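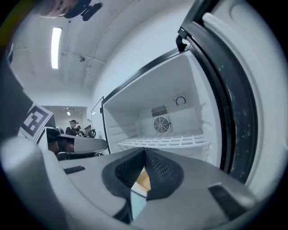

The gripper's two finger pads in front of the open mini fridge.

E-mail this story | Print this story

I showed up at the Lonmont workshop at 9 in the morning with a muffin and a lot of questions, and within five minutes I had been told to open and close a refrigerator. So that's how my visit with the data lead at Kinarine started!

She runs the kitchen portion of a project called Hoani, which is trying to teach a robot arm to do small household chores by giving it piles of examples. People make the examples by hand. You hold a gripper, the camera on it sees what the fingers see, and you do the chore the way you'd like the robot to do it someday.

"The fridge is where new people get humbled," she told me. "They think it's one motion. Then you ask them to do it from the left, then with something sitting on the shelf, then slower, and they start to see how much they do without thinking."

I asked how many times a person does it before lunch. She laughed. A normal session is 200 tries, with a break every 13, and she is strict about the breaks – tired wrists make sloppy examples, and the sloppy ones get learned right along with the good ones.

So do they throw the bad ones out? Some of them, she said. Dropping something is fine if you pick it back up and finish. "I love a recovery. If all it ever sees is perfect, it has no idea what to do the first time it misses." What she tosses are the tries where the person stops to chat halfway through (guilty, I did this twice).

The square black-and-white markers were my next question. They help the software work out where the gripper is in the room, and she says the most common mistake of all is leaning a hip against one and bumping it. When that happens the whole batch gets checked again.

We talked a good while about variety. The team already has 12 fridges on its list, most of them small, and she wants more kitchens from Zarnden, where the apartments are older and the doors swing every which way. "A different door teaches it more than another hundred pulls on this one," she said.

I wanted to know if she ever gets sick of it. She thought about that for a bit. "The door, yes," she said. "I went home in March and opened my own refrigerator at exactly the training speed. My kids noticed."

They move on to drawers next month, and she has offered me another turn with the gripper.

Filed under: Tech Close to Home, Interviews

Search this site Enter keywords Go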